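Product Review: Skoto Marín Plush and Panitura Clear Box

100 shares | 40 comments

The Busteo Review Desk evaluated the Marín, a long-pile plush toy from Skoto, together with the clear plastic storage box that Panitura sells separately. Both items are offered to preschools and family waiting rooms, where soft toys must be stored within sight of children and cleaned on a fixed schedule. The review covers the quality of the pile, ease of storage and the care instructions supplied with each item.

The box is square, with transparent walls and an open top. It takes little room on a small table. The walls show faint reflections and the edges have a slightly whitened look, so labels should be placed on the front wall, well below the rim. A white bowl of moderate size rests partway down into the opening.
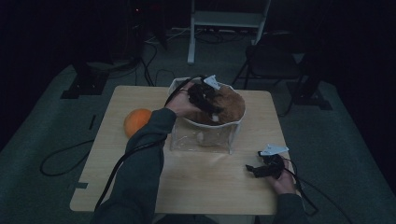

A reader who wrote to the Desk in October objected that clear boxes show every speck of lint and that her center had returned to fabric bins within a month. The Desk accepts the point about lint. Centers that cannot wipe the walls weekly should consider another container.

The pile is the stronger part of the purchase. The shaggy tan fur is long and curly, and it clumps into wavy tufts with deeper brown between them. A white band of shorter fiber crosses the lower face, with a smoother, darker brown section under it. The small dark patch at the center of the face is mostly hidden by the surrounding fur, and buyers who prefer a clearly defined face may find this a drawback.

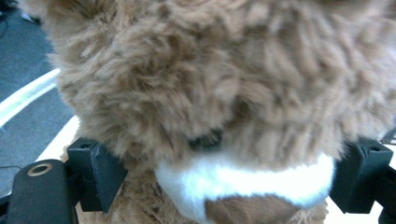
Care and Ordering

Skoto recommends surface cleaning with a damp cloth, followed by air drying. The long pile should be combed by hand afterward. The order number for the plush is 3279. Institutional orders are limited to 400 units and close on Friday.

The Desk recommends the plush for supervised rooms. The box is recommended with reservations.

Subscribe to the Busteo newsletter for new reviews. You may unsubscribe at any time.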